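Finishing a maple bread board, oil or something harder?

Kitchen and Small Projects > Finishing
Thread started in August, 9 replies shown

tuner_bc
I glued up a maple board over the long weekend and I'm stuck on the finish. It's going to be a bread board, used daily, wiped down and stood on edge behind the kettle. I have a litre of mineral oil and half a tin of Istar hardwax left over from a bench top. The Istar label says it's fine for food surfaces once cured but doesn't say how long that takes in a cool basement. Sanded to 180 so far. Do I go finer?

Ruotsalainen
Mineral oil. You can redo it in five minutes when it gets dull. Any hard finish on a board that sees a bread knife is going to get cut through, and then you have bare spots that go grey while the rest stays shiny.

Stop at 200 or whatever your nearest paper is. Finer than that on maple just closes it up and the oil sits on top.

plankton537
Disagree on the hardwax. I've had it on two boards for four winters and neither has gone grey. It does scratch, but you rub a bit more on the scratch. Mineral oil never dries, so the first damp dishcloth takes half of it out again.

tuner_bc
Thanks both. The board is three planks and I was careful with the joints, but I'm a bit worried about water getting in at the glue lines if I only use oil.

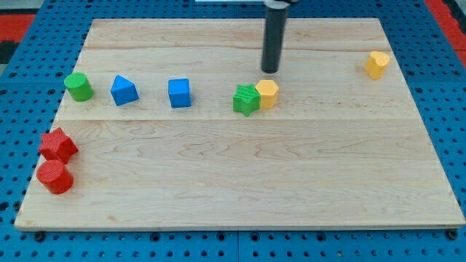
Finishing: replies 5 to 9

Ruotsalainen
Glue lines are the last thing I'd worry about if you used a waterproof glue and had decent clamp pressure. End grain is where the water goes. Give the ends three or four extra coats of whatever you pick.

eastport_dave
What glue was it? If it was the ordinary yellow stuff I'd keep it well away from the sink.

Also, raise the grain before you finish. Wipe it with a damp rag, let it dry overnight, knock the fuzz off by hand with your last grit. Do that twice. People skip it and then wonder why the board feels like a cat's tongue after the first wash.

tuner_bc
Type II yellow glue, so water resistant but not rated for soaking. It won't be going in the sink. I did the damp rag once this morning and there was a lot more fuzz than I expected, so I'll do it again tonight.

plankton537
Type II is fine for a bread board. Mine are the same glue.

If you do go with the Istar, thin coats. Put it on with a white pad, wait ten minutes, wipe off everything that will come off. In a cool basement I'd leave it two weeks before it touches food. Lay the rags flat outside to dry, don't ball them up in the garbage.

Ruotsalainen
Two weeks against one evening. That's my whole argument for mineral oil. Warm the bottle in a bowl of hot water, flood the board, leave it overnight, wipe, repeat until it stops drinking. Melt some beeswax into the last coat if you want it to shed crumbs better. I paid 85 cents for a stub of beeswax at the church sale and I'm still using it.

tuner_bc
Going with mineral oil and beeswax. If it looks tired by Christmas I'll sand it back and try the hardwax, unless somebody tells me the oil will stop it sticking.

plankton537
It will, a bit. Leave it a month without re-oiling, scrub it with hot water and dish soap, let it dry right out and then sand. Test the underside first.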